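Search the notebook

Sorkham notebook, February — open day, my half of it

Writing this up before I forget, mostly for Cor, who was stuck on the other side of the building with the Dronport lot all afternoon and only got the shouting through the wall.

Doors at two. Fedir had the sign-in sheet and says we got to 517 over the whole day, which is far more than the 400 badges Wouter had printed, so by four o'clock people were walking about with their names on masking tape. Nice crowd though! Lots of families, a few students, two very serious men from Schouten who wanted to know about duty cycles and wrote everything down.

I was on the hand-held grippers. My plan was a ten-minute talk and then a demo, and the talk lasted one go. Everybody just wanted to hold the thing. So from the second group on I said my name, said "squeeze gently", and let them get on with it, and that went so much better (note for next time — skip the slides, or put them on the wall and don't stand in front of them).

What people find hard is fruit. They come in fast, close too early and the orange rolls off. I tell them to get both pads level with the middle of it first and only then close, and to keep the wrist still. The cloth matters as well: on a bare table the round ones wander, and on rumpled cloth they sit where you put them.

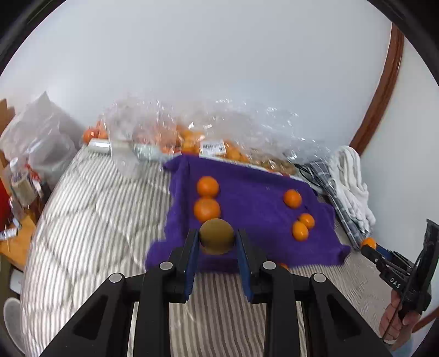

Two people working at once is harder than one, and I'd do more of it. They have to talk to each other. One girl kept calling "mine, mine, mine" like she was playing volleyball, and her dad gave up and let her have the lot. Dirk wants to write down a proper rule for who goes first. I'd leave it alone for a bit and see what people come up with.

Questions I couldn't answer and said I'd look up:
- how long the pads last before they go shiny (Přemysl reckons 800 grips, but he was guessing and I told them so)
- whether it would manage a ripe peach
- whether left-handers are slower. I'd never thought about it!

Things to sort out: the second trigger was sticking by the end, same as last month, and I think it's the return spring again. Wouter has a bag of 200 from Brasik in the grey drawer, so I'll swap it first thing. The trigger guard could do with being bigger too, a few people with large hands couldn't get a finger in comfortably.

The Schouten men came back just before we closed and had another turn each. The taller one got four in a row and was very pleased with himself. They've asked for a visit of their own and I've passed the address to Dirk.

Cor — your mug is on my bench.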